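The Flata Goes Dark on Purpose

Most evenings in October the lights in the foyer of the Flata stayed on until well past eleven. The cinema has one screen, two ticket windows and a seating plan that has changed four times since it opened in Dolcombe. It now seats 117, and for the fall season it has given most of its evenings to older films shown from prints. 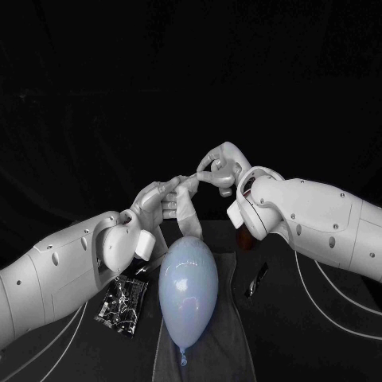
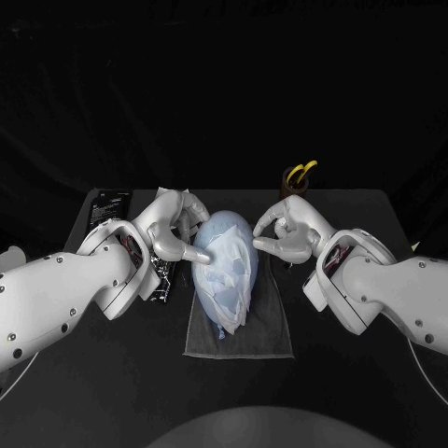
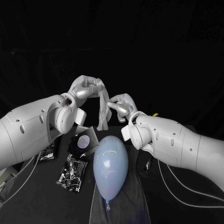
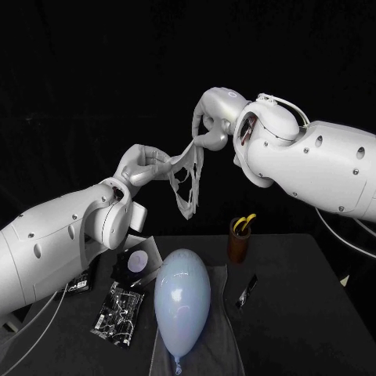 Koutsoukos, writing in the visitors' book after the second week, was in two minds: the films were well chosen, but starting the main feature at nine meant missing the last bus to Gelero, and a seven o'clock start would fill the back rows too.

The programmers have heard this before. The nine o'clock slot dates from the years when the building was shared with a dance school, and the hall was not free until eight. The school has long since moved out. The late start stayed, partly from habit and partly because the regulars who live close by like to eat first. From next month two screenings a week will begin at 7 p.m., and the cinema will look at the numbers in the new year.

The prints are the main draw. The Flata kept its old projectors when it went digital, a decision that looked expensive at the time. They were pushed against the back wall of the booth under sheets and left there. Getting them running again took most of a winter. One gave up its lamp housing to repair the other, so there is a short pause between reels while the next one is threaded. Some people go out for a drink. Most stay put and talk.

Prints have become harder to borrow. Archives want to know about the equipment, the humidity in the booth and how the cans will travel. A courier run from the city costs more than the hire fee for some titles, and a film that arrives with a bad splice has to be checked by hand before anyone buys a ticket. Two titles on the fall list were swapped at short notice, one for a faded copy whose colours had gone almost entirely pink. The faded one was offered anyway, as a free matinee, and it was busier than the paid show that evening.

Last season the cinema sold 983 tickets to its print screenings. The target for this one is 1000, a modest step up, and by the middle of the run it was on course. Tickets are the same price as for new releases. Members pay less and can book up to four seats at a time, which has caused some grumbling on the nights that sell out. Another 100 members would cover the cost of a second lamp.

The choice of films is broad. There are crime pictures, a run of musicals, three silent comedies with live piano, and a late-night double bill of science fiction that finishes after one in the morning. Trailers are kept to two. The centre block goes first, as it does everywhere, but the side seats in the third row have the better legroom and are often still there on the day.

The Gelero crowd makes up a fair part of the audience, bus or no bus. Several of them share cars, and there is a sheet pinned beside the ticket windows where drivers can write down spare seats. On the night of the double bill it had filled up by six.

The winter list goes on sale at the counter first and online the following morning. It opens with a western, on a print that has already arrived and is sitting in its cans in the booth.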